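March 20, 2020

Absorbency check, cotton wads, Mimetti stock against the Zapata lot left over from February. Dry mass 2 g each, dropped flat onto 100 mL tap water at 20 C, timed to full sink. Mimetti went under quickly on every drop. Zapata floated, one edge still dry when I stopped the clock. Finish or wax residue suspected. Imtiaz repeated the Zapata drops with deionized water, same result. Drain times are in the back of the book, not worked up yet. Balance drifts if the side door is open, so keep it shut.
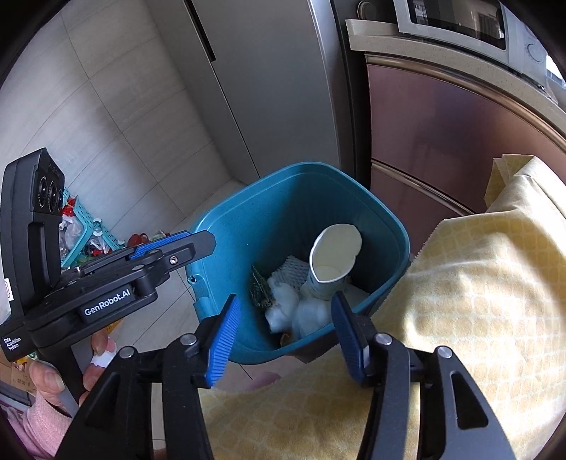 Would scouring the Zapata cotton in soda ash fix the float?
Probably, but the dry mass has to be taken again after rinsing or the ratios mean nothing.

Forough has the soda ash. Label the scoured wads separately.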